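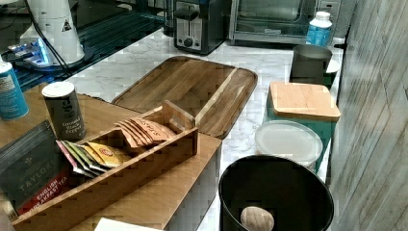
Figure 1. Tea, pepper and a board sharing one stretch of counter.

4.2 The counter as a place where things stay

We began the household visits with cupboards in mind. The interview guide asked people where they kept their tea, their spices and their boards, and we expected the answers to name a shelf or a drawer. Many did. But when we compared the answers with what we found in the kitchens, a good part of what had been described as "put away" was standing out on the counter. For the people who lived there this was no contradiction. A tea box on the counter was put away if it was on the counter where it belonged.

The kitchen in Figure 1 is a clear case. Tea sachets stand in an open wooden organizer with a divider, and a box of Taylors English Breakfast leans against its side. Behind are a canister of ground black pepper and a large wooden cutting board, which lies flat on the marble. In our coding, the tea counts as grouped storage, the leaning box as overflow, and the board as a resting tool. We use "overflow" for anything kept beside a container that holds things of the same kind. It says nothing about whether the container is full.

Overflow turned out to be the hardest category to agree on. Two coders worked through the notes separately, and most of their differences concerned items next to an organizer. One coder read such items as waiting to be sorted. The other read them as sorted already, with the organizer serving as a kind of anchor for things too large or too awkward to fit in it. We settled on the second reading unless the householder told us otherwise. A full box of tea bags and a set of single sachets are used in different ways, and people who drink the same tea every morning may want the box near their hand and the mixed sachets in the tray for guests.

4.3 Boards

Cutting boards raised a separate problem. Under the scheme used in the earlier Wosley pilot, a board was either in use or stored, and stored meant upright in a rack, hung up, or inside a cabinet. That left no place for a board that lies flat on the counter all day with nothing on it. We added a third state, "resting," and applied it to any board lying flat with no food or knife on it at the time of the visit.

Weight matters here. Thin plastic boards were moved often and tended to go back in a slot next to the baking sheets. Thick wooden boards were lifted less, and several people said they cleaned theirs where it lay, with a damp cloth and then a dry one.

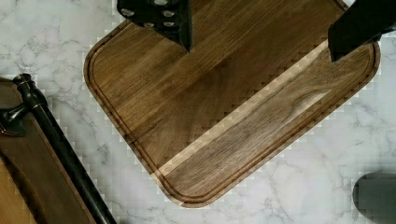

A groove near the rim also changes what the board is good for. People used grooved boards for meat, tomatoes and melon, and chose something flat when they wanted to sweep chopped herbs straight off the edge into a pan. Some solved this by turning the board over, if the back was plain. A household that owned one large grooved board and one small flat one usually left the large one out and fetched the small one, even when the small one did more of the daily work. Size and weight explained where a board lived better than frequency of use did.

We did not ask about oiling in the first round and added a question in January. Answers were short. Most people oiled a wooden board when it looked pale or felt rough, and kept no schedule.

4.4 Handles, edges and reach

Objects on a counter also affect the furniture under and beside it. A door or drawer whose front is blocked gets opened less, and its contents drift upward onto the counter. We noted the hardware in each kitchen for this reason: knob, cup pull or bar, and whether a hand could get around it easily.

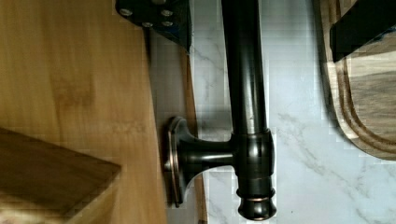 Elvira Apaza, commenting on a draft of this section, wrote that we were giving too much credit to hardware. In her view people will work around a bad handle for years, and what moves the tea onto the counter is the kettle. We think she is partly right. Where the kettle had a fixed place, tea was within arm's reach of it in nearly every kitchen, whatever the nearest cupboard was like. The effect of handles was clearer for boards and trays — things that take both hands to lift and leave none free to hold a door.

Nii Kwofie's notes from the Huamán household show both at once. The tea had followed the kettle to a new corner within a day, and the boards stayed where they were because the only tall cabinet was at the other end of the room.
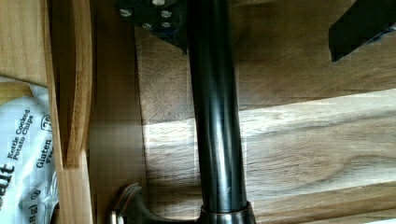

4.5 Limits of the counter survey

Each kitchen was seen on one visit, and people knew we were coming. Some had cleared the counter beforehand and told us so. We recorded what we found and asked what had been moved, but answers to that question are likely to be incomplete. The categories were also built from kitchens with a fair amount of open surface. In a small galley kitchen, a board lying flat may take up the whole work area, and "resting" would then describe something quite different from what we mean by it in this section.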